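FOR IMMEDIATE RELEASE
April 24, 2018

Runholm Opens Its Doors to Home Well Owners With a Free Water Testing Summer

Okay, I've been sitting on this one for months and I finally get to share it! Starting in June, our little water lab at Runholm will test private well water for free for any household in the Pinder valley. You fill a bottle at your kitchen tap, you drop it off, and we mail you the results in plain English.

I grew up on a well out here, and my family never had it tested once. We just drank it. Town water gets checked all the time, but if you have your own well, checking it is up to you, and the kits at the hardware store can leave you squinting at a color chart and guessing. So when Drustix offered to pay for the supplies (thank you, thank you), I said yes before they'd finished the sentence.

Every sample gets looked at for bacteria, nitrates, hardness and lead. If something comes back high, we'll call you first and then send the paperwork, so please write your phone number clearly on the form. My handwriting is terrible too, I get it. 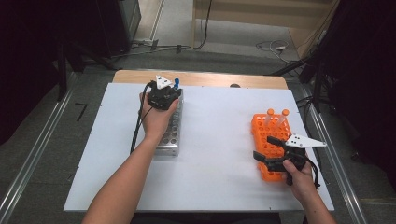 A metal tube rack and a blue-capped tube on the work table.

We tried the whole thing out last year with 31 homes along Jurić Road, and I learned a lot from it. People wanted to know what the numbers meant for their coffee maker, their baby's formula, their tomatoes. The first results letter was a mess, two pages of abbreviations, and one neighbor mailed it back to me with question marks all over it. Fair enough! The new letter is one page, with a short note on what to do next and where to call.

This summer we have room for more than 277 households, and I'd love to fill every spot. Bottles can be picked up at our front desk or at the Pinder feed store, and there are 2 rules: let the cold tap run for five minutes before you fill, and get the bottle back to us the same day.
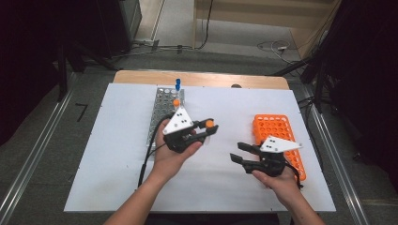

If you rent, you can still sign up, and you don't need your landlord's okay to have your own tap water tested. Cabins count too, even if you're only up on weekends. Shared wells are fine, just put down how many homes are on the line.

Sign-up sheets are at the Runholm front desk now, 22 Jurić Road, and we'll keep taking names until the spots are gone. Reporters who want to come by are welcome, just call the desk first so I can put the coffee on.

###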